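The Year I Stopped Buying Bread

My sourdough starter is named Lech, after Lech Mazurek, the man who gave it to me in a jam jar at a bus stop. He had promised it to me for weeks and I had stopped believing him. Then one cold evening in December he pulled it out of his coat and told me to feed it before bed.

I had never baked a loaf of anything. My mother didn't bake, my grandmother bought her rye from the Polish place on the corner, and I was raised to think bread came in a paper bag with the top rolled down. But there I was at eleven at night, stirring flour into gray goo and feeling weirdly responsible for it.

The first loaf was a puck. The second was a bigger puck! By the third I was reading message boards at work and telling people about hydration, and my friends had started changing the subject (fair enough, I'd have done the same).

What saved me was a Saturday class above Gralel, the little grocery with the green awning. Iwona Zieliński teaches it, 9 students at a time, and she doesn't own a kitchen scale. I found this upsetting. I'd just spent real money on a scale. She goes by how the dough pulls away from her hand, and when I asked how long to let it rise she looked at me like I'd asked how long to be in love. "Until it's ready," she said, and went off to check on somebody else's.

I wrote down 536 grams of flour anyway, because that's what came out when I went home and weighed her three scoops. It's still the number on my fridge.

The other person in that class I need to mention is Marcelino Batista. He drove a delivery truck for years and started baking after his back gave out. His loaves are gorgeous, all blistered and dark, and he sells a few to the neighbors on his floor. He bakes much hotter than I dared to, and he leaves the bread in a good ten minutes past the point where I'd be panicking and reaching for the oven mitts. I tried it his way and my smoke alarm went off twice, but oh, that crust. It sang when it came out. If you've never heard a loaf crackle on the rack, go stand next to somebody's oven until you do.

I'm writing this on 6/27/26, with the windows open and the kitchen already too warm, and summer is a whole different animal. The dough that took all night in winter is climbing out of the bowl by lunch. I've moved the whole business to the fridge overnight, and I use cold water straight from the tap and a smaller spoonful of starter. Last week I forgot about a batch while I was on the phone with my sister and it turned into soup. I poured it in a pan with olive oil and salt and called it focaccia. We ate all of it standing up.

Cleanup is the part I still grumble about. Dough sets like cement, so use cold water on the bowl, never hot, and scrape what you can into the trash first - your pipes will thank you.

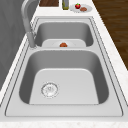

Anyway, Lech (the man) came over last Sunday to visit Lech (the starter). He lifted the lid, sniffed, and said it smelled better than his. I've been insufferable ever since, and I sent him home with a loaf and a jar of his own goo, in case he ever kills the original.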